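4.2 Does the standing menu do anything?

Claims for the standing menu are easy to find in trade writing and hard to pin down. The usual version is that a booklet propped upright on the table gets read more, and so sells more, than the same booklet laid flat. Murakami's early work on lunch counters is often given as the source. We went back to it and found a smaller claim: that people pick up an upright menu sooner. Sooner is a different matter from more, and neither one tells us what ends up being ordered.

We wanted to know how much of the effect would survive a plain test. Two restaurants took part, Jisetti and Skoren, both of them mid-priced places with table service and a good deal of weekday lunch trade. Each kept its own menu and prices. What changed was how the menu was set out, upright or flat, and the setting was switched between services on a schedule the floor staff did not choose. Over the study period we collected 3,763 order slips. After dropping takeout orders, tables with regulars who ordered before sitting down, and slips on which the setting had not been marked, we were left with 1,136. That is a heavy loss, and we do not think it was random. Unmarked slips came mostly from the busiest services, when a menu is least likely to stay where it was put.

Figure 3 shows paper items on a gray tabletop against a plain wall. A separate question is which parts of a cover still carry a message when the reader is too far away to make out the print.

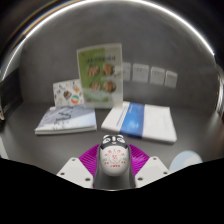
Figure 3. Tabletop layout with paper items. The green menu stands upright with its cover facing forward; four food photographs sit below the title line.

In Figure 3 the title cannot be read, while the four photographs still come across as plates of something cooked, in browns and oranges. One could take this as support for the common view that pictures do the selling. We would be slow to do so. The dishes look so much alike in color that it is hard to say what a diner would learn from them beyond the fact that the place serves hot food, and most diners knew that when they walked in. A cover may catch the eye and still give the reader nothing to choose with.

The order slips point the same way. At Jisetti, dishes shown on the cover were ordered slightly more often when the menu stood upright. At Skoren the difference ran in the other direction. Neither difference was large enough for us to rule out the ordinary drift between one service and the next, and at Jisetti most of the gap came from the Friday lunch, where large groups tend to order the same few plates to share. With those groups removed, the gap all but closes.

Henriques (personal communication) has suggested that our upright setting was too weak, and that a stiffer stand such as the one sold by Dreltent would hold the cover at a better angle. This may be so. A booklet propped on its own fold does lean and slide, and servers at both sites told us that they pushed it aside to make room for plates. But if the effect depends on a certain stand at a certain angle, it is a much narrower effect than the one usually described, and it should be reported that way.

The same caution applies to the sales figures that Hsueh gathered from owners who had already bought display stands. Owners who buy stands are often reprinting their menus, changing their prices and repainting the front door in the same season. We know of no study in this group that separates the stand from the rest of it, and our own sample is too thin to settle the question. What we can say is that the setting alone, with the menu left as it was, did not produce a change we would ask a restaurant owner to pay for.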